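Section 4: Washing, Drying and Storing Team Shirts
6 min read

This section covers the care of printed and plain team shirts supplied under the Gremham kit plan. It applies to short-sleeved and long-sleeved shirts in all sizes. For shorts and socks, see Section 5. For goalkeeper tops with padded elbows, see Section 6.

4.1 Before the first wash

1. Take the shirt out of its bag and remove the paper size tag. Leave the sewn-in care label where it is.
2. Check the seams at the shoulders and under the arms. If a seam is open, do not wash the shirt. Put it back in the bag and return it with the order slip.
3. Write the player's initials on the care label with a laundry pen. Let the ink dry overnight.
4. Wash the shirt once by itself before it goes in with other clothes.

Note: Shirts in two colors can lose a little dye in the first two washes. A color-catching sheet in the drum helps.

4.2 Machine washing

1. Close any zippers on other items in the load. Hook-and-loop straps on shin guards will pull threads, so keep those out altogether.
2. Turn each shirt inside out.
3. Brush off dried mud. Wet mud should be left to dry first and then brushed.
4. Load the drum loosely, with space for the shirts to move.
5. Select a cool cycle and a low spin speed.
6. Add liquid detergent. Powder is fine in soft water areas but may leave marks on dark colors.
7. Take the shirts out as soon as the cycle ends.

Caution: Do not use chlorine bleach. It will yellow white sleeves and weaken the elastic thread in the cuffs.

Caution: Do not use fabric softener on printed shirts. It gets under the edge of the numbers and they start to lift.

4.3 Stains

Grass: dab with white vinegar mixed with an equal amount of water, leave for a few minutes, then wash as in 4.2.

Blood: rinse in cold water only. Hot water sets the stain.

Sports drink: rinse from the back of the fabric, then wash the same day if you can.

If a stain is still there after washing, repeat the treatment before drying. Heat from a dryer will make it much harder to remove.

4.4 Drying

1. Shake the shirt out and pull the side seams straight.
2. Hang it by the hem on a line or lay it over a rack, out of direct sun.
3. If you must use a dryer, choose the lowest heat and remove the shirt while it is still slightly damp.

Do not dry shirts on a radiator. The printing can crack, and the ribs of the radiator leave lines that are hard to press out.

4.5 Folding

Fold shirts on a flat surface that is wider than the shirt. A bed will do, but a table gives a cleaner fold. Make sure the shirt is fully dry, including the cuffs and collar, which hold water longest.

1. Turn the shirt right side out and lay it face down.
2. Smooth the body from the collar to the hem with your palm.
3. Fold one side toward the center, then lay the sleeve back on itself so it does not stick out.
4. Repeat with the other side.
5. Bring the hem up to the collar.
6. Turn the shirt over so the badge faces up.
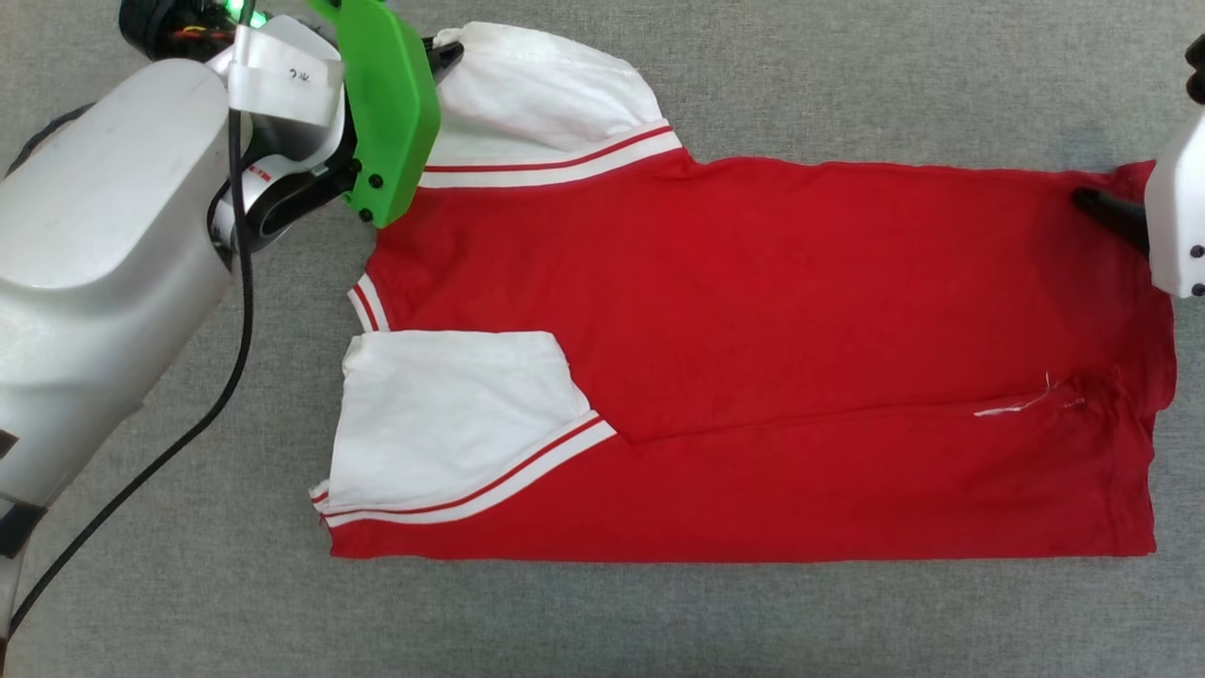
Large printed numbers should not be creased across the middle. If the fold in step 5 falls on the number, fold the shirt in thirds instead – the hem goes up first and the collar end comes down over it.

4.6 Storing between seasons

Shirts normally come back in April. Sort them by size and stack them in the Drarley storage bins with the heaviest fabric at the bottom. Each bin has a card inside the lid. Fill in the sizes and sign it.

Keep the bins off the floor and away from outside walls. Do not use mothballs – the smell stays in polyester for months. A cedar block is enough.

4.7 Repairs and replacements

Small holes can be patched from the inside with the iron-on squares in the kit bag. Cover the area with a cotton cloth and press with a warm iron, never directly on the print.

For a replacement shirt, fill in Form 393 and give it to Ximena Bustos. Requests for name and number printing go to Kamran Naqvi, with the spelling in capital letters and any accents marked clearly.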